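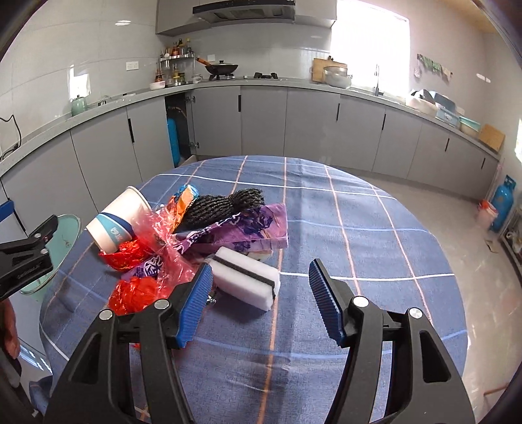

About us

Hello, and thanks for clicking on the page everyone skips! I'm Leszek Wróbel and I run Piston, a small bicycle repair school and workshop on the ground floor of the old Lapointe building in Vokberg. If you came looking for opening times, they're on the front page. If you want to know who'll be teaching you to true a wheel, carry on reading.

I wasn't always a bike person. I grew up in a flat with no lift on the fourth floor, and my dad's view was that anything you had to carry up the stairs had better be able to cook dinner. I got my first proper bike at nineteen, a second-hand tourer with a bent rear hanger and a bottom bracket that sounded like someone chewing gravel. I took it to a shop, they quoted me more than I'd paid for it, and I went home in a sulk and borrowed a library book instead. Took me a fortnight, two trips to buy the same tool (wrong size the first time) and a lot of swearing. But it rode!

After that I did friends' bikes, then friends of friends' bikes, and then I worked for a good few years in a shop over in Jovadmont, where I learned to do things quickly and, a bit later, to do them well. The part of the job I liked best was the bit we weren't really supposed to do, when a customer leaned over the counter and asked what I was up to and I'd show them. My boss used to tap his watch at me. Fair enough, he had rent to pay.

Piston opened its doors on September 3, 2022. The name has nothing to do with bicycles, I know, I get told every week. The unit used to belong to a motorbike mechanic and the sign was already up, in lovely hand-painted letters, and I couldn't bring myself to take it down. So Piston it is. People do still ring up about mopeds. Sorry, no mopeds.

What we teach

The Saturday-style beginners' class is the one most people start with, though we run it on all sorts of days now. It lasts 90 minutes and costs nothing if you're under eighteen. You bring your own bike, and you'll go home having mended a puncture, set your brakes and cleaned your chain. That's the whole class. I used to cram gears in as well and everyone left looking dazed, so gears have their own session.

Then there's the longer course, spread over several evenings, where we strip a bike right down to the frame and build it up again. Headsets, hubs, bottom brackets, cables, the lot. You don't need to have done the beginners' class first, but you do need to be happy getting greasy. I've got aprons. They're not pretty.

Wheelbuilding I only teach to two people at a time, at the quiet end of the workshop with the radio off. It's slow, fiddly work and I love it more than is probably healthy. Bring your own rims if you have something in mind, or send me a message beforehand and I'll help you pick.

The workshop itself

We have proper stands, good lighting and a wall of tools with their outlines painted on, so you can see what's missing at the end of the day (it's always the 5 mm hex key). If you don't want a class, you can book a stand and do your own work, and I'll be pottering nearby if you get stuck. I'll only interfere if you ask, or if you're about to cross-thread a pedal, in which case I will shout.

There's a kettle. Help yourself, and please rinse your mug.

We also take in unwanted bikes, in whatever state. Some get rebuilt and sold cheaply at the front of the shop, some get stripped for parts. Please don't leave them outside the door overnight, just ring first. I'm happy to come and collect within Vokberg if you haven't got a way of moving it.

Repairs

Yes, I still do ordinary repairs, and no, you don't have to sit through a lesson to get one. Drop the bike off before noon and I'll ring you with a price before I touch anything. Hydraulic brakes and electric bikes are a bit of a mixed bag, so send me the make and model and I'll tell you straight whether I'm the right person for it. Suspension forks I pass on to my old shop in Jovadmont, who have all the gear for it and still put up with me.

To book a class or a stand, use the form on the contact page or just pop in. The bell on the door is broken, so give us a shout when you come through.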